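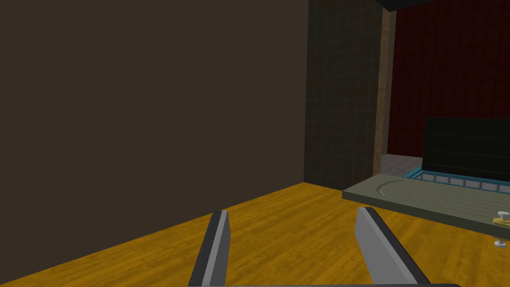
Gripper view in the simulator, with the fingers open and the green counter to the right.

How to Run the Kitchen Demo at an Open Day

Posted Mar 25, 2023

These steps are for anyone showing the Hustlow simulated kitchen to visitors. We wrote them after the Skarirell open day, where 109 people signed up for a turn at the controls. You need one computer, one large screen and a game controller.

Before the doors open

1. Start Hustlow and load the Pascu room. The first load takes 4 minutes on our machine.
2. Switch to the gripper view and put it on the large screen. Visitors find it easier to follow than the overhead map.
3. Open the fingers all the way and save this as the start position.
4. Drive up to the counter and back once. If the view stutters, lower the texture setting to 3,000.

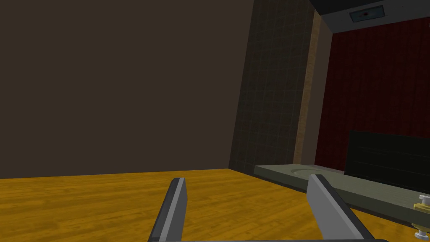 With a visitor

5. Let the visitor turn left and right for a minute before driving anywhere. Most people oversteer at first.
6. Give them one goal, such as lining up the right finger with the edge of the counter. The red curtain past the corner is a good mark to steer by.
7. If the gripper gets stuck against the wall, press Back and then Reset. The room does not have to be loaded again.
8. End the turn and reload the start position for the next person.

Closing down

Save the session log before you quit Hustlow, or the runs will be lost. Copy it to the Derkuton folder with the room name in the file name. Ours came to 19 files. The next open day is in September, and sign-up sheets will be at the front desk.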